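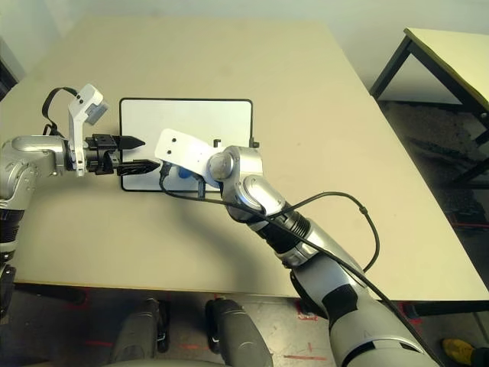 What is a small whiteboard used for? It holds short-lived notes and drawings made with dry-erase markers, on a surface that can be wiped and used again.

A **tabletop whiteboard** is a light, framed writing board small enough to lie flat on a desk. Most are rectangular with rounded corners. Common surfaces are melamine, painted steel and porcelain-coated steel. Melamine is the cheapest and stains soonest.

## Marking and erasing

Dry-erase ink contains a release agent that keeps the pigment from bonding with the board. Fresh marks come off with a felt eraser, a foam block or a dry cloth. Black and blue inks usually lift easily, while red is more likely to leave a faint tint.
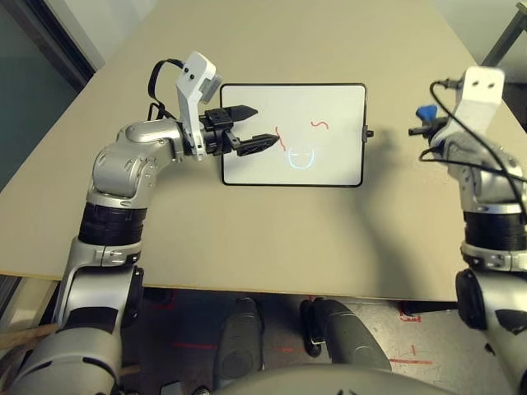

Ink left in place for several weeks hardens and may need a damp cloth or a board cleaner. Abrasive pads scratch the coating, and later marks settle into the scratches.

## Use in schools

Classroom sets are shared between rooms in many districts. The Daltstead schools bought 400 boards from Stastico in December, and 61 had been replaced by the following fall, mostly for ghosting. 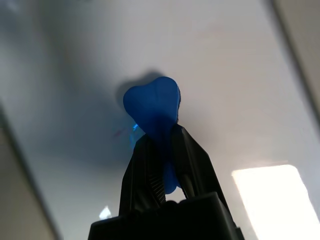 Diane MacLeod wrote in the district newsletter that wiping the boards at the end of each lesson did more for them than any spray, and that erasers should be washed once they start to smear.

## See also

- Chalkboard
- Writing slate
- Flip chart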